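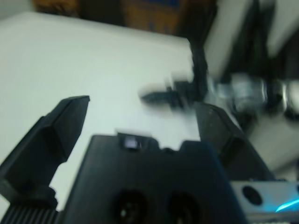
A black gripper with its fingers opened apart.

Stair running

Stair running is running up (and sometimes down) flights of steps, either as training or as a race. I've kept this entry to the outdoor kind, with a few notes on buildings, because outdoor steps are what I know and I've been going up and down them for most of my adult life. Tower racing deserves its own page and somebody with better lungs than mine should write it!

Background

Runners have been using steps for as long as there have been steps, I'd guess. Stadium bleachers were the classic place when I was in school, and our coach sent us up them whenever the track was flooded. Since then it has turned into a thing people do on purpose. Most towns with a decent hill have a public staircase somewhere on it, and if you show up early enough in the morning you'll find a few people in shorts going up and down and not talking much.

The staircase I use is the Gretlow Steps, which has 437 steps in 11 flights. The landings aren't evenly spaced. The fourth flight is the long one, and the top two are so shallow that you can't get a rhythm going on them at all, so regulars tend to count the run as finished at the Honkanen landing, where the drinking fountain is. (It's off in winter.)

Technique

The basic choice is one step at a time or two. One at a time means quick feet, a short lift and a lot of calf. Two at a time brings in the glutes and the front of the thigh and feels slower, though on steep stairs it's often the faster way up. I switch between them, usually when something starts to burn.

Lean forward a little from the ankles and keep your eyes three or four steps ahead. Beginners fold at the waist, which squashes your breathing, and I still do it myself by the last flight. Put the whole front half of your foot on the step. If the steps are deep, put all of it down and give your calves a break.

Handrails are argued about more than you'd think. In tower races pulling on the rail is normal and people practice it. Outdoors I'd say use it if you need it, and always on the way down.

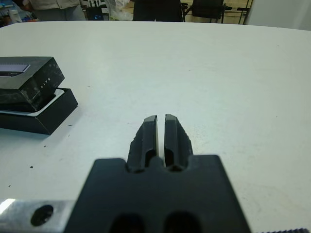 Gripper fingers over a white table.

Going down

Walk down. That's my whole advice for your first month. Running down stairs loads the knees and shins hard, and it's when people fall. The soreness two days after a first stair session is mostly from the descent — your thigh muscles are working as brakes the whole way and they aren't used to it. If you have a path or a road that goes around, take that instead.

Vilja Rantala, who coached our club for years, had us walk down sideways on wet mornings, one hand on the rail, like a line of crabs. We complained a lot. I do it without being told now.

Common sessions

Straight repeats are the usual starting point. Pick a section that takes you less than a minute, go up at a strong but steady effort, walk down, and do it again four to six times. Add one repeat a week if your legs are happy, and stop adding at 10.

The Silta is our club's own session, named for the footbridge at the bottom of the steps. You run 500 meters easy along the river, climb 50 steps hard, walk back down, then run 500 meters easy back the other way. That's one round. Three rounds is plenty for most people, and I've only ever managed five (in March, with a tailwind on the river part, for whatever that's worth).
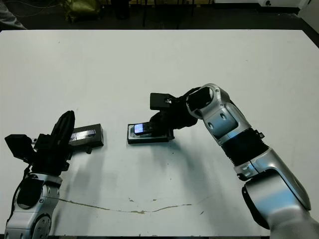

Pyramids are for people who get bored. Climb one flight and come down, then two flights and down, then three, and work your way back to one. You end up doing nine flights in total, and because the middle climb is the long one you have to hold something back early on. I'm terrible at this. I always go out too fast on the single flight because it looks like nothing.

Hopping and bounding sessions exist too. I'd leave those alone until you've had a full season of ordinary stairs behind you.

Shoes and surfaces

Any road shoe with a reasonably grippy sole will do. Very thick, soft soles feel wobbly to me on narrow steps, but I know people who swear by them. Stone gets slick with moss on it, and metal grating is hard on your hands if you trip. Wood is lovely dry and awful with frost.

Racing

The race I know best is the Lekik, a small evening event that goes up the full Gretlow staircase in a time trial, one runner starting every 30 seconds. There are age groups, and walking is allowed. Results are pinned up by the fountain afterward, and everyone takes the road back down.

See also: hill repeats, bleacher workouts, tower racing, step counts of local staircases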